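Chapter 7
The Play Kitchen

In this chapter
Why the play kitchen gets its own corner
Parts of a play kitchen and what children do with them
Choosing, placing and stocking
Keeping the area clean and safe

Words to know: dramatic play, prop, child-sized, open-ended, zone, rotation

Opening case

On Monday morning Zerrin Öztürkmen unlocks the preschool room at Kaplan Children's Center and finds the play kitchen full of blocks. The oven is packed with them and the sink holds two toy cars and a sock. She has 20 minutes before the first family arrives. Her assistant, Chin-lung Wan, wants to clear everything out and start fresh. Zerrin asks him to wait. On Friday a group of four-year-olds had been running a bakery, and the blocks were the bread.

They agree to take out the cars and the sock, stack the blocks on the counter, and set out a tray and a pair of oven mitts. By snack time the bakery is open again, with a line of customers and an argument about who gets to work the oven.

As you read, think about what would have been lost if the kitchen had been emptied. Think also about when a full clear-out would have been the right choice.

7.1 Why a kitchen?

Most children have watched someone cook. They know that food goes into an oven and comes out again, that hands are washed at a sink, and that a person at the stove is busy. This shared knowledge makes the kitchen an easy place for children who do not yet know each other, or who do not speak the same language at home, to play together. One child stirs and another sets the table. Very little has to be explained.

The kitchen is also a place for early math and early reading. Children match lids to pots, share out plates, pretend to set a timer, and "read" a menu. The teacher's job in this area is mainly to supply props, listen, and step in when the play gets stuck.

7.2 Parts of a play kitchen

Play kitchens vary in size and price, but the main parts are much the same from one to the next. A full unit has a stovetop, an oven, a sink with a faucet, a counter to work on, and some closed storage. Larger units add an upper section, which gives children a reason to reach up as well as down.

Before you read on, find the stovetop, sink, faucet, range hood and microwave in Figures 7.1 and 7.2.

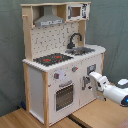
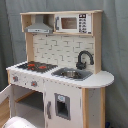

7.3 Choosing and placing the unit

Counter height comes first. A child should be able to rest both forearms on the counter without lifting the shoulders. If the room serves mixed ages, choose for the smallest regular users. Taller children will manage.

Check the doors next. Open and close each one several times. A door should move freely and should not slam on fingers. Look at the hinges, and run your hand along every edge a child could touch. Rough spots can be sanded. A cracked panel should be replaced.

Place the unit against a wall, away from the main path through the room, and fasten it if the maker supplies a bracket. Leave enough floor in front for 3 children to stand side by side with an oven door open behind them or between them. A small table nearby will take the overflow. The book area should be on the other side of the room.

7.4 Stocking the shelves

Start with less than you think you need. Two pots, a pan, a few plates and cups, some spoons and a dish towel are plenty for the first week. Add food props once children have learned where things go. Real items such as a whisk, a colander or an empty spice tin often hold interest longer than plastic copies.

Give every item a home. Put a picture label on the inside of each door so that children can tidy up without asking. Change a few props every two or three weeks, and leave the rest alone.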